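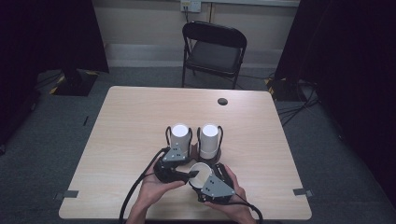

Gidon 200 Kart Lap Timer

Steering wheel mount, GPS, internal battery
Item no. 578
Sold by Lerkico Karting Supply, Plamville

The Gidon 200 is a lap timer for sprint karts and small junior cars. It clips to the center of the steering wheel and shows the current lap, the last lap and the gap to your best lap of the session. Lap times come from GPS, so the track does not need a magnetic strip or a beacon. Drive one slow lap, press the side button as you cross the start line, and the line is stored.

The case is sealed against rain. The screen stays readable in direct sun, and the buttons are large enough to press with gloves on. Memory holds 200 sessions. When it is full, the oldest session is overwritten unless you have locked it.

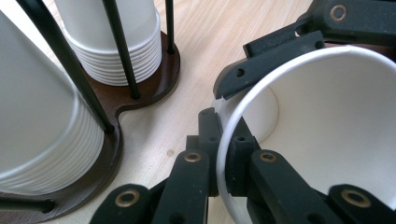
Does the timer work at indoor tracks?
Indoor use needs the Tangen beacon set, sold separately. GPS reception under a metal roof is too weak for lap timing.

Specifications
Battery life: 20 hours
Charging time: 2 hours
Memory: 200 sessions
Mount: three-spoke wheels, flat center plate
Warranty: one year from date of purchase

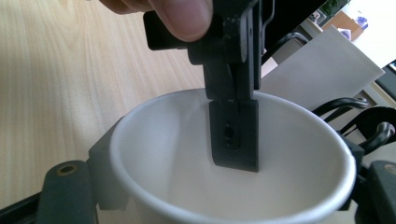

White paper cup on a light wood tabletop

Fitting
Remove the center pad from the wheel. Bolt the bracket to the plate with the two short screws and slide the timer in from the top until it clicks. Do not use thread lock on the plastic inserts. Wheels with a deep dish need the long bracket, which we stock in black only.

Timers bought before February 4, 2020 shipped with older software and do not show split times. The update can be loaded over the charging cable and keeps your stored tracks.

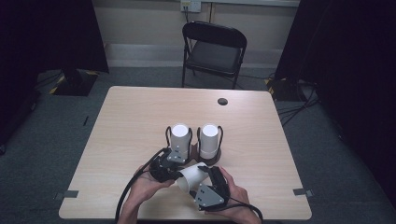 White cups on a wood-grain table

In the box
Timer, short bracket, screws, hex key, charging cable, printed guide. A wall charger is not included.

Returns and repairs
Unused timers can be returned in the original box. For a repair, write to Menaka Hettiarachchi at the service desk with your item number and proof of purchase. The long bracket is on back order until April.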